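Ticket 87: left gripper drops out of tracking when it comes in side on
Status: still open
Project: Olulent (handheld pair, shared workshop build)

Right, another go at this one on Friday, and I've got a bit further, so I'm writing it up before I forget what I changed!

Quick recap: both grippers log fine for a while, then the left one loses its marker and the Dritent script fills the gap with rubbish (a lovely straight line through the desk, last time). I'd blamed the cable. Swapped it for the spare Mokoena one and got 33 dropouts in a single session, so the cable's off the hook.
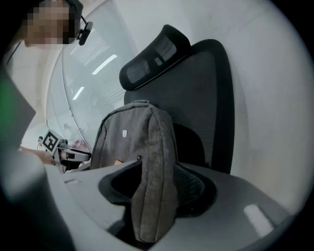
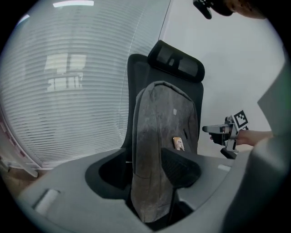
Square marker on the other gripper in both, grey fabric and the office chair in the middle.

Anyway, I went through the log line by line with a cup of tea, and the dropouts bunch up whenever the marker is tilted well over. Face on, it's happy as anything. So I turned the exposure down in Arketti (it was on auto, my fault, I reset it in May and forgot) and ran the same moves again: 13 dropouts. Much better, but still too many for me to close this.

Next up is printing the marker on matt paper and moving the mount forward a touch. If anyone has the old mount file, version 32 I think, could you stick it in the shared folder? Mine won't open.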